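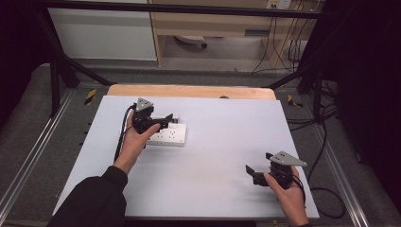

4.2 Power strip task

The third chore in the Walotitz set concerns a power strip placed on a flat board. We chose it for its low visual contrast: a white strip on a pale surface gives the segmentation stage very little to work with, and the socket openings are the only strong local features. Demonstrations were recorded with a pair of handheld grippers, one per hand, so that the jaw geometry seen in training matches that of the arms used at test time.

Figure 3. Workspace for the power strip task. The left gripper is positioned over the strip; the jaws of the right gripper are slightly open.

We collected 937 demonstrations and removed those with tracking dropouts, leaving 900 for training. Each trial was limited to 60 seconds. The policy was trained with the Rollell encoder kept frozen, following the procedure in Section 3.

Reaching and first contact were dependable on both arms. Most failures occurred later, when one arm had to hold the strip still while the other applied force. The strip rotated under load, and the policy seldom corrected its grip before the time limit. Adding wrist force input, as in the Ambaye baseline, reduced rotation but slowed every trial – a poor trade for shop-floor use. Human operators using the same grippers showed no comparable difficulty, which suggests that the hardware is adequate and that the limit lies in two-handed force control. We return to this point in Section 5.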